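Opinión > Tecnología > Casa y taller

La jabonera y el robot

Llevo dos meses preguntando lo mismo a gente que fabrica, vende o alquila robots. Puede una máquina limpiarme el baño. Ya. Hoy. No un pasillo de demostración, mi baño, con el bote de champú caído y el pelo en el desagüe.

Respuesta corta: no. Respuesta larga, pues la columna entera, que entrego tarde y con el café frío.

Primero lo que sí funciona. Aspirar suelos lisos, funciona. Fregar esos mismos suelos, más o menos, si antes recoges calcetines y cables (o sea, si haces tú la mitad de la tarea). Cortar césped, bien. En taller, mover cajas iguales de un sitio a otro, muy bien, desde hace décadas. Todo eso tiene algo en común: la máquina casi no toca nada, o toca siempre lo mismo.

Lo otro es coger cosas. Cosas distintas, en sitios distintos, puestas de cualquier manera. Una esponja. Una taza con el asa para el lado malo. Una jabonera.

Lo de la jabonera lo digo en serio. En mayo estuve en Trarnby, una empresa pequeña que prueba manipulación doméstica en una nave con goteras. Allí la tarea estrella no era doblar camisas ni hacer tortillas. Era quitar cuatro trastos de encima de una mesa, pasar un trapo y volver a ponerlos. Una tarea que un crío hace en un minuto protestando. El sistema que vi la terminó bien en 67 de cada cien intentos. Me lo contaron con orgullo, y tienen motivos, el año pasado no llegaban ni a la mitad. Pero piensa en tu casa. Uno de cada tres jabones al suelo.

Pregunté por qué cuesta tanto y me lo explicaron tres veces porque no lo pillaba. Una mano humana sabe cuánto aprieta. Nota que algo resbala antes de que resbale. Dos dedos de plástico con un acolchado no notan gran cosa, y la cámara tiene que adivinar el resto. Si la mesa brilla, peor. Si el objeto es bajito, peor también: hay que bajar mucho sin golpear la madera, abrir lo justo, cerrar por los lados. Y si el jabón está mojado, apaga y vámonos.

Luego está el desgaste, del que en los folletos no se habla nada. Las almohadillas se deshilachan. Se agarran peor las cosas, alguien tiene que cambiarlas, alguien las tiene que pagar. En una fábrica hay un técnico de mantenimiento. En un tercero sin ascensor estás tú con un destornillador un domingo por... bueno, cualquier día por la tarde.

Jerkel, que vende brazos para talleres, me mandó un dosier de 79 páginas. Lo leí casi entero, palabra. Muchas gráficas. Ninguna dice cuánto rato pasa una persona al lado colocando las piezas para que el brazo las encuentre. En la carpintería Farías, que tiene dos de esos brazos, me lo dijeron sin gráficas: uno trabaja todo el día lijando tableros idénticos y están encantados. El otro iba a recoger herramienta al final del turno y sigue en un rincón tapado con una lona. Recoger la herramienta la sigue recogiendo el aprendiz. Con la radio puesta y mas rápido que nadie.

Ahí está para mí toda la cuestión. Lijar tableros parece dificil y es fácil para el brazo. Recoger parece una bobada y es dificilísimo.

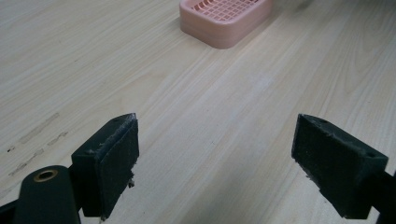

Şengül Işık
Columnista de tecnología y consumo

Fíjense en lo que hay que resolver ahí. Una jabonera rosa, de rejilla, en una mesa de madera clara con reflejo en medio. Dos dedos oscuros abiertos, con la espuma ya bastante comida por los bordes. Y manchas en la madera, a la izquierda, que para mí son roce o suciedad y para un programa pueden ser cualquier cosa: ¿se recogen? ¿se frotan? ¿se dejan en paz? Yo lo decido sin pensar. Escribirlo para una máquina da para una tesis.

No soy de las que se ríen de esto, que conste. Me he reído antes de cosas que ahora uso a diario y no pienso volver a quedar mal por escrito. El camino de enseñar con ejemplos, muchos, de gente haciendo la tarea, me parece sensato. Más que el de programar cada gesto. Lo que me molesta es el calendario. La gente de Drernuna promete un ayudante de hogar «completo» y abre lista de reservas con señal por delante. Completo. Les pregunté si recoge un baño y me contestaron que «el entorno húmedo llegará en una fase posterior». Vaya, pues la mitad de mi casa es entorno húmedo.

Mi consejo, por si alguien tiene la tarjeta en la mano. No reserven nada. Pidan ver la tarea que odian ustedes, en una casa que no haya preparado el vendedor, seguida y sin cortes de vídeo. Y pregunten qué pasa cuando se le cae algo, si lo recoge o se queda mirando a la pared esperando ayuda. En los talleres igual, pero además pregunten por la persona de al lado, cuántas horas y quién la paga.

Yo de momento sigo con mi bayeta. El aspirador redondo que siga por el pasillo, que ahí cumple.

Etiquetas: robótica doméstica, tareas del hogar, talleres, consumo

Comentarios de los lectores

marisa_b
Lo de preparar la casa para que el robot limpie es mi vida. Recojo yo media hora para que él pase veinte minutos.

Tornero jubilado
En mi taller pasó parecido. El brazo para soldar, una maravilla. Para ordenar el banco, ni intentarlo. Un saludo.

pablo.r
Pues a mí 67 de cada cien me parece muchísimo. Mi hijo no llega.

Lectora del norte
¿Y fregar sartenes? Es lo único que yo pagaría. Habría que preguntarlo en la próxima.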